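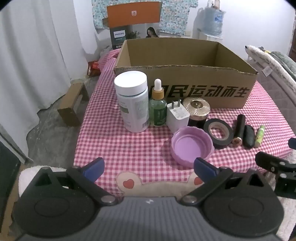 Madalena Meireles asked at the first staff meeting whether the people who teach the arm to pick are training themselves out of a job, and she wanted the answer in writing before she touched a gripper. She got it in writing. Do the same at your place, and do it before the equipment arrives.

Moving small-item picking to an arm: a guide for shift leads

Last updated 01/09/2018

These notes come from the Brolo packing room, where mixed small goods go into cartons by hand and part of that work is moving to a Prosteo arm. They cover the people side and the recording side. Wiring and guarding are in the installer's manual.

Step 1. Write down what will change

List every task on the packing bench and put one of three words beside it: stays, moves, unsure. Ours had more in the unsure column than management liked. Leave them there. Picking caps, tape rolls and tubes off a flat surface went under moves. Checking for leaks, matching labels and dealing with odd orders stayed.

Post the list where people take their breaks and put a name on it for questions. At Brolo it was Martim Veloso. Say plainly what happens to hours and pay grades. If you don't know yet, give the month when you will. We said May and kept to it.

Step 2. Choose who records

Recording means holding the gripper and doing the pick yourself, over and over, so the arm has something to learn from. Ask the people who pack now. They know that a roll of tape standing on edge wants to roll away and that a cap lying face up can be taken by its rim.

Rotate people. The gripper is heavier than a hand and wrists get sore. We set a limit of 6 sessions a week per person and count the time as regular paid work, separate from packing targets. Don't ask anyone to make up the cartons they missed.

Step 3. Lay out the goods

Use ordinary things in ordinary places. You don't need a lab bench. A bed with a gingham sheet on it works, and a surface that's a bit soft or patterned is useful practice for the arm.

Put the target item near the front where both fingers can reach it. A lavender bottle cap with a row of other goods around it is a good early layout. Mix the shapes: bottles tall and short, a jar with a knob on the lid, a flashlight, a tube, a charger with its prongs up. Set an open carton behind the row. A torn top edge is fine, as cartons on a real shift get torn too.

Step 4. Record the pick

1. Start with the fingers open and angled in toward the item.
2. Move in at the speed you'd use on shift. Slowing down for the recording teaches the arm to be slow.
3. Close until the pads hold the item, then lift straight up.
4. Carry it over the carton edge, lower it and open.
5. Bring the gripper back before you stop.

If you fumble, finish the motion and mark the take. Change the layout between takes, even if it's only turning the tape roll or swapping two bottles.

Step 5. Sort the takes together

We recorded 1,686 takes in the first round and kept 1,483. The rest were stopped early or had a hand in the way. Gonçalo Cordeiro and Raquel Pinheiro did the sorting side by side, and it took longer than the recording did. Plan for that – we hadn't. Don't keep a tally of rejected takes by person. Ours was removed after a week, and people went back to marking their own bad takes.

Step 6. Run the arm beside the bench

For the first stretch the arm works next to the packers, on a separate line. Anyone can stop it, and stopping it needs no explanation. Keep a paper log with three columns: item, what went wrong, who fixed it. The third column matters at review time. Clearing jams and resetting the arm is skilled labour, and at Brolo it was going unpaid until Cristóvão Peixoto brought the log to a pay meeting.

We moved to full shifts at around 3,000 cartons. The bench is quieter now. Two packers split their day between the arm and the odd orders. Some miss the talk that went with standing shoulder to shoulder, so breaks are taken together again, with the line stopped.

Step 7. Review the list

Go back to the sheet from Step 1 and fill in the unsure column with the people who do the work. Date the new copy, leave the old one up beside it for a month, and keep both on file.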